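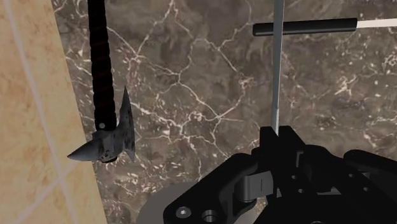
21 April 2022

My inbox is full of trees again. Every spring the same thing happens: a company I bought socks from three years ago wants me to know it has planted something in my name. I've been grumbling about this to friends for long enough that Nadine Masri told me to write it down and leave her alone, so I'm writing it down.

What set me off was the Vumisach appeal. If you haven't had the mailing, Vumisach is a fund that collects money from small donors and pays for planting on worn-out hillsides near Trurkinness. The leaflet is handsome. It promises 1,000 seedlings for every donor circle that reaches its target, and our circle reached it last October. I put in my share. I also asked how many of the seedlings from the earlier round were still alive, and I got back a very friendly email about community.

I asked again. The second email had a map attached, with green dots on it. I'd like to believe in the green dots. But a dot tells me somebody drove out there with a GPS and a shovel, and what I want to know is whether anyone drove out a second time.

Rasmus Paulauskas, who is in the circle with me and much more patient, thinks I'm being unfair. His view is that a small fund can spend its money on planting or on counting, and he'd prefer planting. I get that. I still think a fund that can afford that leaflet can afford to send one person with a clipboard.
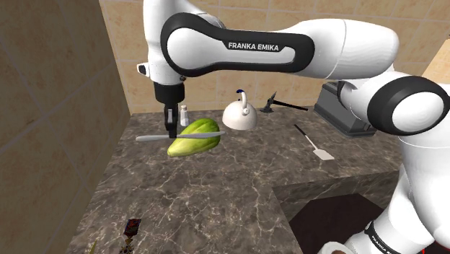
## The Clinham comparison

There's a creek group in Clinham I've given to on and off for nine years. Their newsletter is dreadful. It comes as a PDF with the margins wrong, and half of it is about the parking. But last year's issue had a plain paragraph saying they had put in 600 willow stakes and lost most of the lower bank to deer, and that they'd been wrong about the fencing. There was a price for better fencing and a note saying they didn't have it yet.

I sent them more money that evening than I'd planned to. Nermin Özkan, who puts the newsletter together, wrote back to ask if I'd meant to type that number.

I know one honest paragraph doesn't prove the work is good. They might be bad at growing willows and good at confessing. And I'm aware that a fund that admits losing most of its stakes will have a harder time with a big donor than one with a map full of dots, so I can see why Vumisach does what it does.

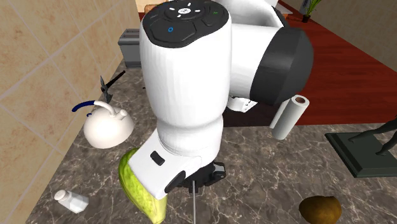 Still, I can only go on what I'm told, and one of them tells me things. Kamlesh Solanki left a comment on my last post saying I should look at the Khalaf trust, which apparently publishes its survival counts plot by plot, including the plots where everything died. I've downloaded the latest report. It runs to 11 pages and I've read four. The tables look real enough, though I notice that the worst plot disappears between one year's table and the next, and I can't find a footnote about it. I've written to ask.

As for Vumisach, I've told the circle I'm sitting out the next round until somebody answers the question. Rasmus is going ahead without me. If you've given to them and had a straight reply about survival, please leave it in the comments, with the date you got it.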